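The Box Job

Shirin Ghorbani had been hired by Hassanpour to teach a machine patience, and by the second week it was clear that the lessons ran the other way.

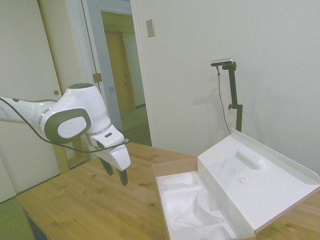

1. Episode 44

The job was to close the box. White lid, white tray, foam insert with nothing in it. You took hold of the two handles of the lead arm, you moved, the white arm on the table moved with you, and somewhere a disk filled up with what your wrists had done. Then you opened the box again and did it over.

"Vary it," said the instructions from Dralbridge, where the people lived who trained the model. They had never visited. They sent spreadsheets.

So Shirin varied it. She came at the lid from the near side. She came at it from the far side. She pushed with one finger, which the spreadsheet called a nudge, and with both fingers shut, which the spreadsheet called a closed nudge and paid the same. On episode 44 she sneezed, and the arm, a loyal student, sneezed too and whacked the lid flat in under a second. She marked it as a success. It was the fastest of the day.

The note came back Wednesday morning. "Love the confidence on 44. Can we get more like this?"

She read it twice and went to look for pepper.

2. Yolanda

The other operator was Yolanda Palomino, who had the evening shift and had been at it longer. She had done towels. She had done spoons. She spoke of the spoons the way some people speak of the Navy.

They overlapped for ten minutes at four o'clock, long enough for Yolanda to drink half a coffee and review the day's work with her coat on.

"You hesitate," she said. She was watching episode 13 on the monitor. The gripper came down over the lid, stopped, drifted left, drifted right, and finally went in. "Right there. What were you doing?"

"Thinking about my sister's wedding."

"Well, now it's in there."

"What's in there?"

"Your sister's wedding." Yolanda tapped the screen. "You give them enough of these and the thing is going to stop over every box it ever meets and wonder if it should've brought a date."

Shirin said that seemed like a lot to get out of one episode. Yolanda said to wait and see. When she was on towels she'd had a bad shoulder for a month, and there was now a model out in the world that folded everything with a little hitch on the right side. She had seen it in a demo. It was like running into a cousin.

3. Evaluation

The first model was named Imitz. The second was also named Imitz, because the first had been called off after it learned to hold perfectly still, a policy under which it had never once damaged a box. Dralbridge put the second one on the arm from three hundred miles away and asked Shirin to sit there with her hand on the stop button.

"Just reset the lid between tries," they said over the speaker. "Don't help it."

It was strange not to help. The arm reached out over the table with its fingers apart and hung there above the wood. She knew that pause. It drifted left. It drifted right. Anybody would have taken it for a calibration problem.

"It's doing something," said the speaker. "Is it searching?"

"It's considering," said Shirin.

"Considering what?"

She thought about the seating chart, and her uncle, and the matter of the second cake. "Hard to say," she said.

On the fourth try Imitz went in from the near side and had the lid halfway up before it slipped. On the fifth it paused so long that someone in Dralbridge asked if the connection had dropped. Then it jerked, all at once, a big rude snap from the shoulder, and the lid came down so hard that the whole box slid across the table.

There was a silence on the line.

"Gesundheit," said Shirin.

They logged it as a success. There was some cheering at the other end, and a man she had never heard before came on to say that this was what they meant by emergent behavior, and did she have any insight into where it came from. She said she didn't. She was paid by the episode, and insight had no row in the spreadsheet.

4. Handover

Yolanda came in at four with her coat on and looked at the box, which was hanging off the table by a corner.

"How'd it do?"

"One for five."

"That's better than Florkitz." Florkitz had been the spoons.

Shirin pushed the box back to its tape marks and opened the lid. Forty-seven more by Friday, the new sheet said, with emphasis on decisive approach. She showed Yolanda the line. Yolanda read it, finished the coffee, and cracked her knuckles one at a time.

"All right," she said. "What are you allergic to?"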